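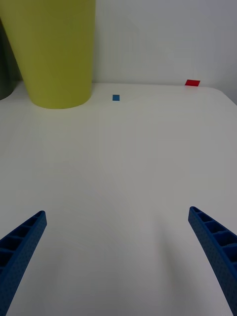
Der Fehler trat zum ersten Mal kurz vor vier Uhr morgens auf, im Mai, bei Durchgang 31.

Ich hatte die Nachtschicht in Sturville übernommen, weil sie besser bezahlt wurde und weil ich damals ohnehin schlecht schlief. Die Arbeit bestand darin, neben einem weißen Tisch zu sitzen und einem Arm zuzusehen. Er griff, hob an, setzte ab und fuhr zurück. Danach schrieb ich eine Zeile ins Protokoll. Meistens stand darin nur »in Ordnung«.

Bei Durchgang 31 fuhr der Arm über den grauen Becher, senkte sich und hielt an. Das war noch nichts Besonderes. Er hielt oft an, wenn die Steuerung rechnete. Dann öffnete er die Finger, obwohl er nichts darin hatte, schloss sie wieder und fuhr zurück in die Ausgangslage. Auf dem Bildschirm stand: Aufgabe ausgeführt.

Ich schrieb die Uhrzeit auf und startete neu.

Die Software hieß Girnby und kam aus Brilldale. Sie war seit dem Winter bei uns und hatte bis dahin wenig Ärger gemacht. Im Handbuch stand, dass eine leere Ausführung erkannt und gemeldet werde. Dafür gab es einen Grenzwert für die Kraft an den Fingern. Lag die Kraft darunter, galt der Griff als misslungen. In dieser Nacht lag sie bei null, und trotzdem kam die Meldung, alles sei erledigt.

Beim nächsten Versuch stellte ich die Dose selbst zurecht.
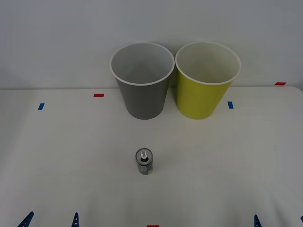
Dann trat ich hinter die Linie am Boden und drückte die Freigabe. Der Arm kam von der Seite, schneller als sonst. Er griff die Dose, hob sie an und drückte weiter zu. Ich hörte das Blech. Bis zu 40 Newton waren erlaubt, die Anzeige stand auf 3. Sie blieb auch auf 3, als die Dose in der Mitte einknickte und der Saft über den Tisch lief.

Ich schlug auf den Notschalter. Der Arm blieb stehen, die Finger blieben zu.

Erst da fiel mir auf, dass meine Hand vor einer Minute noch an derselben Stelle gewesen war. Ich setzte mich auf den Stuhl und wartete, bis es auf den Tisch nicht mehr tropfte. Dann rief ich in Brilldale an. Die Frau vom Bereitschaftsdienst fragte, ob jemand verletzt sei. Ich sagte nein. Sie fragte, welchen Wert die Anzeige gehabt habe, und ich las ihn vor. Sie ließ ihn sich zweimal sagen.

»Dann kommt der Wert nicht vom Sensor«, sagte sie.

»Woher dann?«

Sie tippte lange. Im Hintergrund lief bei ihr ein Radio. Schließlich sagte sie, der Sensor sei vermutlich seit Durchgang 31 stumm, und Girnby setze in so einem Fall einen Ersatzwert ein - den letzten, den das System für glaubhaft halte. Das sei so vorgesehen, damit der Betrieb nicht wegen jeder kurzen Störung stillstehe. Nach einem Neustart werde der Wert neu gewählt.

Ich fragte, ob das im Handbuch stehe. Sie sagte, sie werde es nachsehen.

Gegen sechs zog ich den Stecker des Arms, hängte das rote Schild an den Schrank und wischte den Tisch ab. Unter dem Stecker des Sensorkabels fand ich eine feine Bruchstelle, an der die Isolierung offen lag. Das Kabel war für 2000 Stunden ausgelegt. Ich rechnete im Protokoll nach - wir waren längst darüber.

In das Feld für Bemerkungen schrieb ich alles hinein, auch das mit der Hand. Es passte nicht in die Zeile, also nahm ich die Rückseite. Die Ablösung kam um halb sieben, las es im Stehen und fragte, ob noch Kaffee da sei.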